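Vereinsblatt Januar: Flohmarkt, Hallenplan, Pfotentisch

Kurz und knapp, muss gleich weiter, Druckerei wartet.

Der Winterflohmarkt vom Tierschutz Enidholm zieht um. Alte Turnhalle ist zu, Heizung hin, Ersatzteil kommt frühestens im Frühjahr. Wir gehen also in den Saal Selvanayagam, Eingang Hofseite, nicht vorne! Vorne ist die Musikschule und die waren letztes Mal schon sauer.

Aufbau ab 12 Uhr, Verkauf ab 14 Uhr. Platz für 30 Tische, mehr geht wegen der Fluchtwege nicht. Standgebühr wie gehabt plus ein Kuchen, wer nicht bäckt zahlt halt den Fünfer extra. Bitte nur Sachen für Hund, Katze, Kleintier. Keine Winterreifen, keine Videokasetten, hatten wir alles schon.

Tischdecken bringt jeder selber mit. Pfoten sind immer gern gesehen, in Grau mit weißem Druck zum Beispiel:
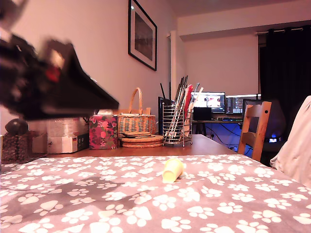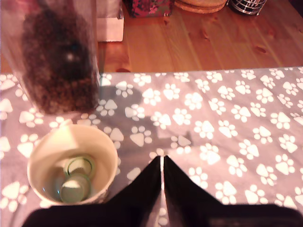 Was noch fehlt

Futterspenden: Trockenfutter für Katzen dringend, Nassfutter ist genug da. Angebrochene Säcke nehmen wir nicht mehr an, sorry. Decken und Handtücher gerne, gewaschen. Federbetten nein.

Fahrer: Prasanna Dissanayake sucht noch jemand mit Anhänger für die Biertischgarnituren, Abholung bei Jadik auf dem Hof. Eine Fuhre, vielleicht zwei. Sprit wird bezahlt.

Kasse: Schicht von 16 Uhr bis Schluss ist noch offen. Wechselgeld ist da.

Der Erlös geht diesmal komplett in die Kastrationsaktion. Letztes Jahr sind 600 Euro zusammengekommen, hat für die Katzen vom Gärtnereigelände gereicht, aber am Kanal sitzt die nächste Gruppe. Mark Anthony Evangelista stellt dort wieder die Fallen auf. Bitte an der Stelle nicht mehr füttern, auch nicht heimlich, sonst geht keine rein.

Anmeldung für Tische über die Liste im Kiveo oder per Zettel im Vereinskasten. Name, Telefon, ein Tisch oder zwei. Wer letztes Jahr dabei war, muss sich trotzdem neu eintragen, die alte Liste gilt nich mehr. Hunde dürfen mit rein, an der kurzen Leine.

Nächstes Heft dann mit den Terminen fürs Gassigehen und der Abrechnung.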